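4.2 Do shared repair benches change what people throw away?

The claim most often made for community repair benches is that they keep household goods out of the trash. It is an attractive claim, and it may be right, but the evidence for it is thinner than the number of times it has been repeated would suggest. Tipoki's survey of the Hutora program is the usual source. It reports that 70 percent of visitors left with a working item, and later writers have treated this as if it meant that 70 percent of items were saved from the landfill. The two statements are different. A visitor who fixes a toaster may already own a second one, and the fixed toaster may go into a closet and then, a year later, into the trash anyway.

We also have doubts about who was asked. The Hutora survey was handed out at the door as people left. Those who gave up early, or who were told at the desk that their item could not be opened, had mostly gone by then. Tipoki mentions this in a footnote and does not correct for it. We do not see how it could be corrected for with the data that were kept.

Our own figures from Lullville are more modest and, we think, easier to defend. We wrote to 500 households within walking distance of the bench and asked what they had thrown away in November, whether or not they had ever used the bench. Only 60 of the households that replied had heard of it. Among those, the amount of small electrical waste was slightly lower than among the rest, but the gap was well within what we would expect from chance. People who had heard of the bench were also older and more likely to own their homes, and either of those things could account for the gap by itself.

Ormsby has argued that waste is the wrong thing to measure and that the real effect is on confidence: people who have once seen the inside of a lamp are more willing to open the next one. This may be so. The trouble is that confidence was measured by asking people how confident they felt, in the same room, minutes after someone had helped them. We would like to see the question put again after 2 years, and to see it put to people who failed as well as to people who did not.

There is a further problem with the word "repair" itself, which covers everything from replacing a fuse to rebuilding a housing. Studies of the subject tend to add these together. At Widlow, for instance, sharpening a kitchen knife was logged as a repair on the same form as rewiring a heater. Work on a large plastic part, where the piece has to be held in position while something else is done to it, makes quite different demands from either (Figure 3).
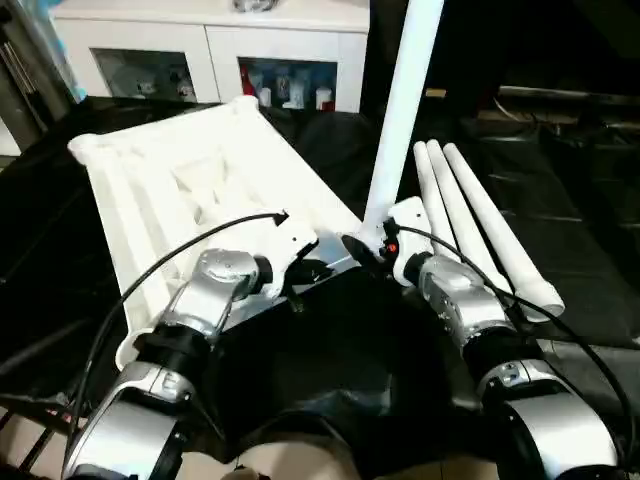

Figure 3. A large white plastic frame at a dark work surface, with two robot arms extended toward it.

A count that gives each of these the same weight says little about skill and less about waste. The Hoani group did try to sort its records by difficulty, using the time spent on each item, but time is a poor guide. Some of the longest visits in their log were spent looking for a screw of the right size - or, to judge from the comments column, talking.

None of this shows that repair benches do not work. Our sample was small, the households that replied were probably the tidier ones, and one month is a short time in the life of a vacuum cleaner. We report only that the drop in waste described in the earlier work did not appear in ours, and that a study able to find it would need to follow the items as well as the people who brought them in.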